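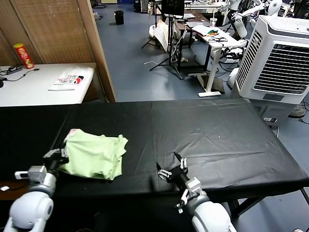 Tudurberg Wedding Stationery Wording Set

Read this first

This package holds the text that goes on printed wedding stationery: invitations, reply cards, details cards, save the dates, programs, menus and thank-you notes. It has wording only. There are no fonts, no artwork and no print files in it. If you want layouts, the Satik templates are kept separately and have their own README.

Version dated Tuesday, March 2, 2021. The last full release was in September, and the changes since then are listed near the end.

What is in the package

There are 2,000 wording samples, all in American English. Each one is a complete block of text as it would appear on a card, with placeholders where names, places and times go. The samples are sorted into 14 card types. The largest group is the main invitation, followed by reply cards. Menus and programs are small groups, and you should expect gaps there.

Files

wording.csv - all of the samples, one per row
card_types.csv - the list of card types and the short code for each
placeholders.txt - every placeholder and what it stands for
style_notes.txt - how we handle spelling, capitals and line breaks
CHANGES.txt - the full change history

Columns in wording.csv

id - a number that never changes, even if the wording is edited
card_type - the short code from card_types.csv
tone - formal, relaxed or playful
host - who is doing the inviting: one set of parents, both sets, the couple, or the couple with their families
setting - house of worship, outdoor, hall, city hall, away from home, or any
text - the wording itself, with a vertical bar where a line should break
notes - free text, often blank

The host column only matters for invitations and save the dates. On every other card type it is set to "none". Please don't read "none" as missing data.

Placeholders

Placeholders are written in capital letters inside square brackets, such as [FIRST NAME A] or [REPLY DATE]. The letters A and B mark the two people getting married and say nothing about which is the bride or groom. If you need a fixed order, pick one and keep it across the whole suite. A reply card that flips the names looks like a mistake to guests, and we had complaints about this with the older set.

Dates come in two forms. [DATE LONG] is spelled out in words for formal cards. [DATE SHORT] uses numerals. Don't mix the two on one card.

Where the wording came from

Most samples were written for this package by the Tudurberg stationery desk. The rest came from past orders at Cuevas, a print shop that agreed to pass along wording after all personal details were taken out. Names, street addresses, phone numbers and web addresses were replaced with placeholders by hand, then checked a second time by a different person. If you find one we missed, write to us before you do anything else with the file.

Line length

Lines in formal samples are kept to 24 characters where possible, counting spaces but not placeholders. This suits a narrow card with wide margins. Long family names will break it, and there is no rule in the file for that case. Our own practice is to drop the last name to the next line and leave the type size alone.

Known problems

The "away from home" setting leans heavily on beach weddings. Mountain, lake and city weddings are thin. Wording for a guest who is invited to the party but not the ceremony is there, but only in the formal tone.

Religious wording is mostly Christian and Jewish. We have not tried to cover other traditions, and the general samples should not be passed off as suitable for them.

A few playful reply cards use a pun on "RSVP" that doesn't survive translation. They are marked in the notes column.

Changes since the September release

Added 100 samples for postponed weddings, under the new card type code PPD
Split "details card" into travel and lodging
Fixed straight quotes that had turned into question marks in the notes column
Removed duplicate thank-you notes
Renamed [VENUE] to [PLACE NAME] throughout

The last item will break older Vadov import scripts. Change the name in the script or add a line that maps the old placeholder to the new one - either works.

Use

You may use the wording on stationery you print or sell, and you may edit it freely. You may not sell the file itself or post it in full. Credit is welcome but not required on printed cards.

Corrections

Send the id number, the line as it stands and the line as you think it should read. Small fixes go into the next release. Requests for new card types are kept on a list and looked at twice a year.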